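Home | Browse | Ask | Log in
Print | E-mail this page

How many demonstrations for a plate unloading policy?

Posted by Zainab Amadi, 27 August 2022

We train by imitation on the rack task, plates leaning one behind another. With 65 demonstrations the policy takes the front plate but often grips two once the rims overlap closely. Would going to 200 help, or should I change the method?
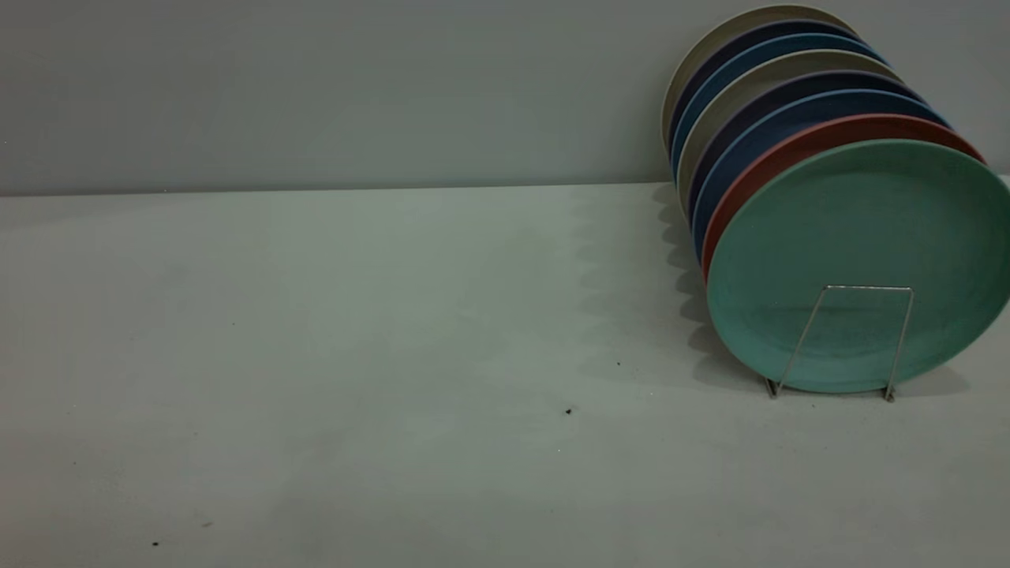 Siriwan replied that more of the same won't fix it. Record corrections from the failed grips instead. Our double grips mostly went after 4 rounds of that.

Oris
just get 2000 demos

Related
Wrist camera or fixed camera?
Shuffling plate colours in training
Pasmont gripper drifts on long runs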